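老图书馆的长桌又能用了：Narkbridge的Munro阅览厅换上浅色木桌面

Narkbridge的Munro阅览厅从三月起重新全天开放，最让人高兴的是那批旧长桌回来了。桌腿还是原来的桌腿，桌面全部翻新过，颜色浅了一大截，早上九点多推门进去，整个厅都亮堂堂的！

去年秋天阅览厅关了一半，靠河那一侧的桌子被一张张抬走，不少老读者以为再也见不到它们了。当时厅里贴过一张告示，说桌面开裂、漆层发黏，需要"处理"。"处理"两个字写得太含糊，结果服务台接连几个星期都有人来问，是不是要换成那种一体成型的塑料桌。负责这次翻新的Nelli Salminen说，她后来亲手把告示换了，新的一张写得很长，连用什么砂纸都写上去了。

"大家关心到这个程度，我是真的很开心，"她说，"有位先生跑来跟我讲，他在靠窗第三张桌子上写完了毕业论文，桌沿有一道刀痕是他留下的，问我能不能不要磨掉。我说刀痕太深，想磨也磨不掉呀。"

那道刀痕现在还在。记者去的那天特意找了一下，在桌子短边的拐角处，手指摸过去能感觉到一个小坎儿，上面同样擦了油，滑溜溜的。

翻新由本地的木工坊Prerkik承接。这家工坊在河对岸，平时做门窗和楼梯扶手，接桌子的活儿不算多，可是这一批他们做得特别投入。工坊把整个项目叫作Hirerora，名字写在每张桌子底下，用铅笔写的，要蹲下来把头探进去才看得见。已经有孩子发现了这件事，下午放学以后，常有两三个小脑袋在桌子底下钻来钻去找字。

旧桌面原先刷的是一层很厚的深褐色清漆，年头久了，夏天胳膊压上去会粘住，抬起来的时候"嘶啦"一声。老读者对这个声音恐怕都有印象。漆下面到底是什么颜色，工坊一开始也没把握，于是先挑了一张最破的试。第一遍刮下来的漆屑像碎巧克力，第二遍才露出木头，浅浅的，带一点点黄。Salminen说她当时就在旁边，看到那块巴掌大的浅色，立刻拿手机给图书馆的同事打电话，电话里光顾着喊"你们快过来看"，忘了讲是什么事，把人吓了一跳。

原本的方案是打磨之后再染回深褐色，和墙边的旧书架相配。看过那一小块以后，方案当天就改了。新方案只上一层透明的硬蜡油，让木头本来的颜色露着。书架不动，还是深色的，一深一浅摆在一起，比想象中好看得多。

也有人不习惯。开放头几天，服务台的意见簿上就有读者写，浅色桌面看着像厨房，不像图书馆。下面另一种笔迹回了一句：厨房也挺好的，我家小孩只肯在厨房写作业。再往下又有人画了一只茶壶。这本意见簿现在翻的人比写的人还多，建议各位去的时候也看看。

说到写作业，阅览厅这次顺便把座位的分法改了。以前全厅一律安静，连翻报纸都要小心。现在靠河的一侧仍然是安静区，靠Munro街的一侧可以小声说话，中间用一排矮书柜隔开。学生们做小组作业不用再挤到楼梯间去了。安静区的灯也换过，灯罩压低了一些，光落在桌面上是一个一个圆圆的暖色光斑，傍晚尤其舒服。

图书馆统计过，关闭一半的那段时间，服务台一共收到2,098条留言，有写在纸条上的，也有从网站发来的。问得最多的是什么时候能回来坐，其次是插座。插座的事这次一并解决了！靠墙的桌子旁边都装了地面插座，盖子是铜色的，用脚尖轻轻一点就能翻开。中间几张桌子离墙太远，暂时还没有，图书馆说夏天闭馆检修的时候会把线拉过去。

留言里还有许多讲故事的。有一位读者写，她母亲年轻时每个星期都来这里看缝纫杂志，总坐同一个位子，后来她自己也坐那个位子，坐下去左边正好是一个树节，圆圆的，像一只眼睛。翻新以后她回来看，树节颜色比从前清楚多了，周围一圈一圈的纹路都出来了。她在桌边站了好一会儿，又去把母亲接来看。老人家看了看，说椅子太硬。

椅子确实还是老椅子。全厅有200把，大部分状况不错，这次只紧了螺丝、换了脚垫，没有翻新。脚垫换成了厚毛毡的，拉椅子的时候几乎没有声音，坐在隔壁的人应该最有体会。图书馆正在收集对坐垫的意见，服务台上摆了几种样品，厚的薄的都有，可以拿到座位上试坐，坐完放回去就行。记者试了灰色那款，很软，有点往下陷；旁边一位女士力推绿色的，说支撑好，还非要记者换着坐一遍。绿色的确实更好坐。

再说回桌子。Prerkik的师傅们总结，最花时间的工序是补缝。老桌面由几块长板拼成，冬天暖气一烤，板和板之间就会裂开细缝，铅笔芯、橡皮屑、头发丝全掉在里面。清缝的时候用的是一种很薄的钩子，一点一点往外拉。清出来的东西装了一小玻璃罐，现在摆在服务台上，里面有几枚早就不流通的硬币，有一只耳钉，还有一张卷得很细的小纸条。纸条展开以后写的是一道数学题，没有写完。已经有热心读者把它解出来了，答案贴在罐子旁边。随后又有另一位读者贴了一张，说前面那位第二步就错了。

补缝没有用腻子。师傅们从拆下来的旧隔板上锯出细细的木条，蘸胶嵌进缝里，等胶干了再刨平。旧隔板和桌面是同一批木料，颜色接近，补过的地方要凑近了才看得出一条浅线。全部嵌完以后，从粗砂纸到细砂纸打磨了四遍，最后一遍是手工磨的。工坊里最年轻的学徒说，磨完那天晚上他做梦还在磨，手在被子上来回蹭，早上醒来胳膊是酸的。

擦油也讲究。油要薄，顺着木纹走，擦完晾着，隔一夜再擦第二道。工坊地方不大，晾着的桌面竖起来靠墙放，中间只留一条窄窄的过道，大家侧着身子走了好些日子。最后一批桌面运回来的时候下着小雨，车子开到Munro街口就停住了，前面在修水管，只好一张一张用毯子裹好抬进来。街对面面包店的人看见了，跑出来帮忙开门，又跑回去端了一盘肉桂卷。肉桂卷当然是在门口台阶上吃的，桌子谁也舍不得碰！

现在桌子天天有人用，图书馆很希望大家放心用，别供着。水杯可以放，最好垫个杯垫，服务台有毛毡的，随便拿。热汤和外卖请到楼下的小厅吃。桌面上如果洒了水，用旁边挂着的布擦干就行，别用湿巾，湿巾里的清洁剂会把油层吃掉，时间一长就发白。写字画画都欢迎，用马克笔的话请垫一张纸。裁纸刀请到手工角用，那里有专门的切割垫。 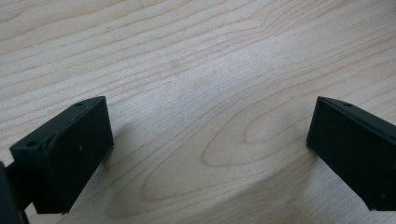

日常保养由图书馆自己来做，每年擦一次油，安排在夏天人最少的那几天。Prerkik留了两罐油和一张手写的说明，说明写得挺风趣，第一条是"先把袖子卷起来"。Salminen打算到时候开放一个下午，让感兴趣的读者来学怎么擦，学会了回家可以给自己的餐桌做保养。她说浅色木头其实很好伺候，怕的是长时间闷着：花盆底下、电脑底下、湿毛巾底下，最容易留印子。平时每隔一阵挪一挪东西，让桌面见见光，颜色就会变得比较均匀。

小印子也有办法。她推荐先用软布沾一点点油轻轻揉，不行再用最细的砂纸，一定要顺着纹路，别打圈。打圈磨出来的痕迹在侧光下会特别明显，到那时候就只好整张重来了。她自己家的餐桌就是这么毁掉的，讲起来她笑得停不住，说那张桌子后来磨了三回，越磨越薄，现在拿来放花盆。

颜色还会慢慢变。浅色的木头见光以后会往蜜色走，靠窗的桌子变得快，里面的变得慢，过一两年大概就能看出差别。图书馆考虑过给窗户贴膜，最后决定不贴，改成每年擦油的时候把桌子里外对调一次。这样一来，习惯坐固定位子的读者可能会发现自己的桌子"搬家"了，所以每张桌子侧面都会钉一个小小的编号牌，到哪儿都认得出来。编号牌还在做，样子是椭圆的，字体用的是老借书卡上的那种。

阅览厅这次也补了一批书，以手工、园艺和地方史为主，新旧加起来，这间厅里开架的书有3,000来册，全部可以直接拿到桌上看。手工类放在靠Munro街那一侧，紧挨着可以说话的区域，翻到好玩的图样可以马上拉旁边的人一起看。记者在那儿坐了不到半小时，就被邻座拉着研究了一种折叠凳的榫头，两个人谁也没看懂，后来来了一位路过的大叔，三句话讲明白了。

地方史那一架里有一本旧相册的复制本，收了阅览厅早年的样子。老照片里的长桌上铺着绿色绒布，每个座位前面一盏小台灯，读者都戴着帽子。绒布什么时候撤的，馆里没有记录。哪位家里有那时候的照片，或者听长辈说起过，图书馆非常想知道，带到服务台就可以扫描，原件当场还给您。

还剩下一张桌子没有翻新，就是儿童区门口那张矮的。桌面上刻满了名字和小人儿，有房子、有船，还有一条长得出奇的狗，从桌子这头一直画到那头。讨论来讨论去，大家都不忍心磨，最后只清洗了一遍，擦了一道油，原样摆着。孩子们喜欢把纸蒙在上面，用蜡笔拓那条狗，因为太长，得把好几张纸接起来才拓得全。儿童区的墙上已经贴了一长条，拐过墙角还在继续。

Prerkik那边，Hirerora项目还有一点尾巴。拆下来的旧料没有扔，裂得厉害的锯成了书签和杯垫的木胚，边角磨圆，放在服务台旁边的篮子里，读者可以自己挑一块，坐下来用砂纸磨光再带走。颜色有深有浅，深的那面是还没刮掉的老漆，浅的那面就是现在桌面的颜色，翻过来翻过去看很有意思。篮子上午刚装满，到下午三四点常常就见底了，想要的话请早一点来。

学校那边也来打听过。Narkbridge的两所学校都有类似的老桌子堆在仓库里，听说阅览厅的事以后，美术老师先跑来看，蹲着看了半天接缝，又问砂纸的型号，又问油味多久能散。油味大概是大家问得第二多的问题。新擦的头几天确实有一股淡淡的坚果味，有人喜欢，有人打喷嚏，开窗通风之后就很淡了，现在要把脸贴近桌面才闻得到。

安静区的位子上午比较宽松，下午放学以后最满，傍晚六点过后又空出一些来。带电脑的读者可以优先坐靠墙那几排，看报纸的推荐靠河的大窗下面，桌面宽，报纸能整张摊开。大字版的报纸这个月也恢复了，放在进门右手边的木架上。轮椅使用者可以坐两端的桌子，那里的横撑往里收了一段，腿和脚踏都伸得进去，这是翻新时特意改的，改完请了几位读者来试，又往里多收了一点。

Salminen最近在忙下一件事，楼梯转角那张信件桌。桌子很小，带一个斜面，从前的人站在那儿写明信片。斜面上的漆和长桌是同一种，她已经在背面刮了指甲盖那么大的一块，底下也是浅色的。想看的读者上楼时弯一下腰就能看到，在斜面背后靠左的位置，旁边用铅笔画了个箭头。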